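Home | Contents | Previous | Next
Print this page | E-mail this page

Chapter 9
The Processor and Its Socket

The processor is the smallest part covered in this book and the easiest to ruin. This chapter deals with the socket, the retention frame and the surface of the chip. Lay the tower on its side, remove the side panel, and find the socket on the motherboard before touching anything.
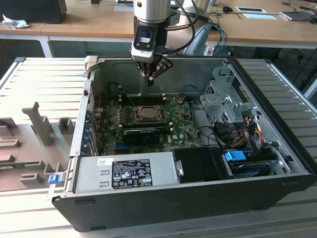 Why is the case laid on its side? With the board level, a processor can be lowered straight down and will rest in place under its own weight.

The contacts in an open socket bend easily — a fingertip is enough. Keep tools, sleeves and loose cables away from them whenever the frame is up.
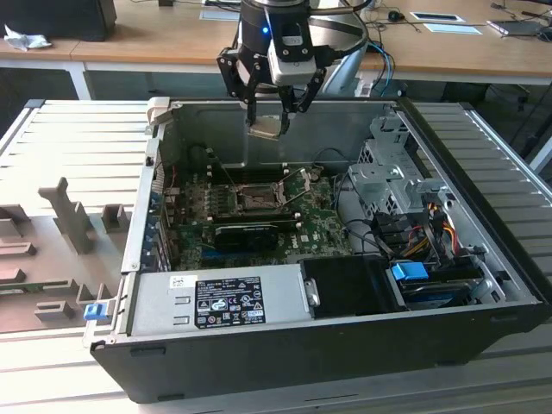

Figure 9.1 Empty socket with the retention frame open.

Old thermal paste is removed before a new cooler is fitted. Residue left on the heat spreader holds the cooler off the metal and slows the transfer of heat. Section 2 covers solvents and wipes. 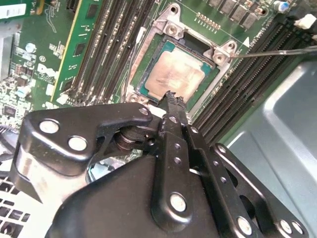 Figure 9.2 Processor in the socket, with paste residue on the heat spreader.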